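Notas para la charla: "La caja de cartón como despensa"
Ciclo de cocina y casa pequeña, Sala Studar, 20 de febrero de 2024

(Recordatorio para mí: hablar despacio. Beber agua antes de la parte tres. Si se apaga el proyector, seguir igual, porque casi todo se puede contar sin él.)

Inicio

Buenas tardes y gracias por venir con esta lluvia. Voy a leer un poco mis notas, porque el español no es mi primera lengua y prefiero ser exacta antes que rápida. Si digo una palabra de manera rara, me paran y me corrigen, no me ofendo.

El tema es muy humilde. Quiero hablar de las cajas de cartón en las que llegan los alimentos a casa, y de cómo usarlas unas semanas como despensa antes de que vayan al contenedor azul. Empecé a hacer esto en octubre, cuando me mudé a un piso que tiene una cocina con un solo armario alto. En ese armario caben los platos y poco más. La comida se quedaba en la caja de la compra, en el suelo, y yo me enfadaba con ella todas las mañanas.

Pausa. Preguntar quién tiene ahora mismo una caja con comida en el suelo de su cocina. Esperar las manos.

Parte uno. Elegir la caja

Mi regla es sencilla: larga y baja. Una caja alta es un pozo, y lo que cae al fondo se queda al fondo. En una caja larga y baja se ve todo desde arriba, y una mano entra sin mover nada. Las mías vienen casi todas de la tienda Javatora, que deja las vacías al lado de la puerta para quien las quiera. También he pedido en el mercado de Clerkumov, pero allí son de fruta y a veces tienen el cartón húmedo en las esquinas. Si está húmedo, no sirve, aunque después se seque. El cartón que ha estado mojado ya no tiene la misma fuerza.

Mirar las paredes. Si el borde de arriba está cortado o rasgado, no pasa nada, pero yo paso el dedo para ver si raspa. Cuando raspa mucho, pongo una tira de cinta de papel doblada por encima. La cinta de plástico también funciona -- solo que luego hay que quitarla para reciclar, y yo siempre lo olvido.

Las solapas. Hay personas que las cortan todas. Yo dejo una, la que queda más cerca de mí, abierta hacia fuera. Sirve para escribir en ella con lápiz lo que se está terminando. En la parte interior del cartón, sin imprimir, el lápiz se lee muy bien.

(Enseñar aquí la solapa que traigo en la bolsa. No pasarla por el público, la última vez no volvió.)

Parte dos. Lo que va dentro

En mi casa somos dos personas. Una caja es para lo que se come pronto: pan, algo para picar, lo que ya está empezado. Otra es para lo que puede esperar, como el arroz o las legumbres. No mezclar las dos, por favor. Yo las mezclé durante el primer mes y encontré un paquete de galletas de aspecto muy triste detrás de las lentejas.

El pan merece un minuto. El pan de molde es blando y todo lo aplasta, así que va en un extremo, con su bolsa bien cerrada, y nada encima. Los paquetes largos y estrechos van tumbados a lo largo de la pared, en la misma dirección que la caja. De este modo el centro queda libre para lo que entra y sale cada día. Si se ponen atravesados, dividen la caja en dos huecos y en ninguno cabe una cosa normal.

Qué no va nunca: patatas, cebollas, fruta madura, botellas abiertas. Todo esto suda o gotea. Tampoco pongo comida sin envoltorio directamente sobre el cartón. Una caja ha viajado por almacenes y camiones, y nosotros no sabemos por cuáles.

Parte tres. Debajo de la caja

Beber agua.

Una tela. Esto lo aprendí tarde. Si la caja está encima de una tela, se puede tirar de la tela y la caja viene con ella, sin arrastrar el cartón por la mesa. Además recoge las migas, y se sacude por la ventana (si los vecinos de abajo lo permiten). Vale un mantel viejo, una funda, una sábana infantil con dibujos. Los dibujos de muchos colores disimulan bastante bien las manchas.

Cambiar la tela cada semana. Cambiar la caja cuando el fondo empieza a hacer barriga. En mi cocina una caja dura más de dos meses, pero mi cocina es seca y la vuestra quizá no.

Parte cuatro. Dinero, muy corto

Me han preguntado por los cestos de la marca Chowdary, que son bonitos, de verdad. Yo no tengo nada contra un cesto. Solo digo que se puede probar primero con cartón durante una temporada, para saber qué medida se necesita, y comprar después. Yo habría comprado un cesto demasiado alto.

Final y preguntas

Decir dónde está la hoja con las medidas (mesa de la entrada). Decir que las cajas que hay junto a la puerta se pueden llevar a casa, también las que tienen letras grandes.

Si preguntan por los insectos: cartón seco, nada abierto, mirar el fondo cuando se cambia la tela.

Si preguntan por los gatos: no tengo respuesta. Los gatos consideran que la caja es suya.

Dejar la última diapositiva puesta mientras hablamos.

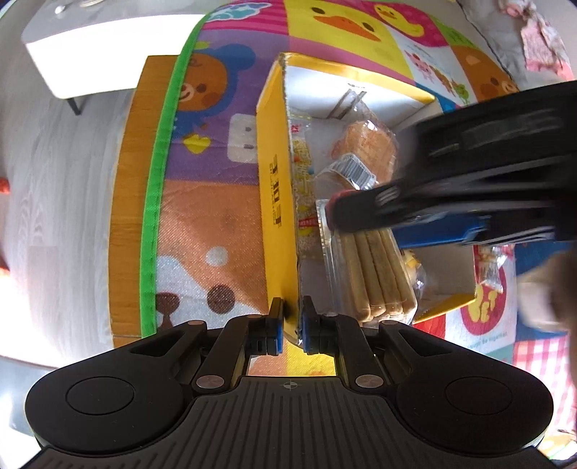

Marisa comentó en el turno de preguntas que ella hace lo mismo desde hace años, pero con la caja metida en un cajón grande, y que no está de acuerdo con separar lo que se come pronto de lo que puede esperar: en su casa, lo que se separa se olvida, y prefiere tenerlo todo junto y revisar la caja entera antes de ir a comprar.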